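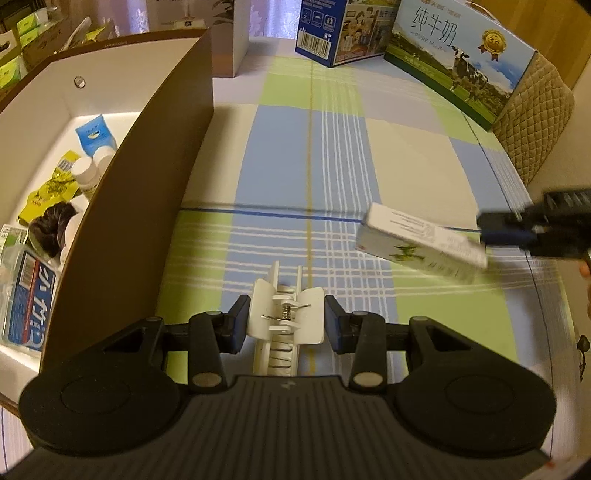 Section 5. Setting up a payoff schedule for a new card

This section assumes you have already entered your income and fixed bills in Mulloreck. If you haven't, go back and do it, or the numbers you get at the end will be fantasy.

Before you begin, find your latest statement and the full cardholder agreement. The welcome letter won't do. It tells you what the bank wants you to remember, and the penalty rate is seldom on that list.

1. Open Accounts and choose Add card. Type a name you will recognize. The sample screens use a Zeder rewards card.

2. Enter the current balance from the statement. Do not use the balance shown in the bank's app, which may leave out pending charges. For the sample card, enter 3,000.

3. Enter the purchase rate and the cash advance rate in separate boxes. They are hardly ever the same. If the agreement gives a range, use the top of it until you have your own rate in writing.

4. Under Fees, enter the annual fee even if it was waived for the first year. Tick Starts later and set the month. The sample has it starting in July.

5. Under Rewards, leave the value at zero.

Note: Users write in to complain about step 5. You can change the value if you like, but Mulloreck will then count points as money you already have. Points can lose value or expire, and a lender won't take them toward your balance. If you cash them out, log the cash on the day it reaches your account.

6. Go to Payment and pick Fixed amount. Enter 400. Avoid Minimum due, which shrinks as the balance shrinks and keeps you paying much longer.

7. Press Build schedule. Check that the first row matches your statement balance. If it doesn't, you probably entered a credit as a charge.

Caution: The payoff date on the last row is only as good as your promise to stop using the card. Any new purchase moves it. The program cannot see purchases you don't enter.

Importing from a bank

Dikik and Hrubý files can be read directly. Choose Import, select the file, and look through every line before you accept it. Refunds from Hrubý files sometimes come in with the wrong sign. We have reported this and been told it is being looked at, so check them by hand.

Caution: Do not type your bank password anywhere in Mulloreck. No screen asks for it. If one does, close the program and write to support.

Error 494

This means the payment you entered is smaller than the monthly interest. Raise the payment or check the rate for a misplaced decimal point. Turning off the warning in Settings hides the message and leaves the debt growing.

Section revised July 18, 2024, by Radomír Kratochvíl. Bank terms change more often than this guide does, so go by your agreement where the two differ.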